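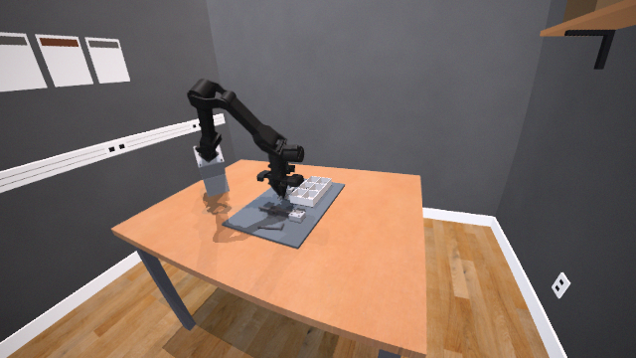 **Bellbridge bench arm kit, pedestal version**

The kit is for sorting small parts at home or in a shared workshop. It includes the arm, the pedestal block, a two-finger gripper, a work mat and one compartment tray. The table is not included.

## Specifications

| Item | Value |
|---|---|
| Reach from base axis | 700 mm |
| Mat size | 465 × 314 mm |
| Gripper fingers | 2 |
| Controller | Trillico, external |
| Simulation model | Included |

## Mounting

Bolt the pedestal block to the tabletop near one end, leaving the base joint free to swivel. The table must be rigid. Light folding tables flex when the forearm is extended, and placement error grows with it.

Lay the mat flat within reach and set the tray on the end farther from the pedestal. Leave the pickup area clear of cables. Parts should have space between them; the fingers need room to close on each side.

## Simulation model

The room file has a table, mat, tray and loose parts. Table height and pedestal position are set in the header. Measure your own bench and change both before running a saved path on the hardware.

Wall and floor textures have no effect on motion and can be removed on slower computers.

## Compatibility

Works with Colombo finger sets. Gedton trays fit the mat but have taller dividers, so raise the approach height before use.

Spare mats and trays are sold separately.

Page revised 2021-01-01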